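Trotum arm, right hand
Notebook, 13 May 2022

Wrist first, as that was the job left over. The new bracket from Lurell fits! Had to open one hole out with the round file, but the hand now sits square on the forearm and the play I was grumbling about all through April's notes has gone. Very pleased with that.

Fingers. Ursina Marti rewrote the closing routine so each finger stops on its own when it meets something, where before they all waited for the slowest. What a difference. She had it shut on a sponge, a tape reel and then my thumb (gently, and I did volunteer).

Settings we liked, so I don't lose them again:
closing speed 70
hold time 800 ms
release ramp 500 ms

Anything quicker on the ramp and the index finger twitches as it opens. Old value was 707, no idea where I got that from.

Reaching into the sorter

This is the bit I've wanted to try for ages. Cardboard sorter at the side of the desk, two columns, paper slips in the compartments, and the hand has to come in over the top with its fingers only slightly curled. Ursina on the laptop, handheld remote out on the desk too.
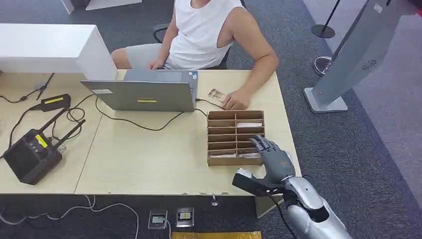
Still to do

Shorter cable at the wrist, the hanging one bothers me.
Rubber tips from Cordero, try the soft ones first.
Thumb offset: check it again with the arm fully stretched.
Ask at Bedach whether we can have the long bench for the rest of May.
Copy Ursina's routine to the shared drive before either of us touches it!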